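Brusidero shared workshop
Hand-held gripper, second build: inspection before use
Checked in October, start 2 p.m. Result: passed with comments.

1. Printed parts
Fingers, white, both: OK. No cracks at the screw holes. Left finger had a rough edge near the tip, sanded down.
Palm plate, magenta: OK. One rib has a thin layer line. Check it again at the next inspection.
Screws: two were loose. Tightened by hand, no thread lock on file. Add it before the tool goes out on loan.

2. Finger pads
Glue line: OK on the left. Right pad lifts a little at the lower corner when pulled with a fingernail. Reglued, left clamped for 22 minutes, lifts no more.
Pad faces: wiped with a damp cloth. Do not use solvent on these, it took the surface off the last set.

3. Moving parts
Open and close by hand, 200 cycles: OK. Slight click for the first few, then none.
Full opening: 92 mm between the pads. Matches the Nilsuwan drawing.
Pinch points: the gap beside the palm will still catch a fingertip. Guard not fitted. OPEN.
Trigger return: OK. Spring is the stiffer one from the Gustness kit. Hard on the hand after a while, but it closes evenly.

4. Camera and cable
Camera mount: tight, no play.
Cable: strain relief fitted. Keep the loop short, it snagged on a chair back during the first build.
Lens: clean. Both fingertips must stay in view through the full travel.
Recording: starts and stops from the button. File names still come out in the wrong order. Not a safety point, passed to the Flestach software list.

5. Grip test at the big table
Object: plastic drink bottle with a screw cap, held upright by the body. Cap must be on.
Contact: pads on both sides, bottle standing straight between the fingers.
Height: keep it low over the table for all grip tests. No lifting over books, papers or anyone's work.
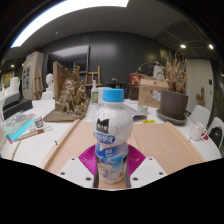
6. Work area
Glass and mugs: move them to the far end before any swing or reach test.
Dried stems in the pot: keep the arm clear, they shed.
Sculptures and plaster: do not shift them to make room. Use the board side of the table.
Walkway behind the chairs: clear.

7. Open items
Fit finger guard at the palm.
Thread lock on all finger screws.
Print one spare finger, left.
Until the guard is on, the tool is for members who have done the bench intro, one person at a time. Tag stays yellow.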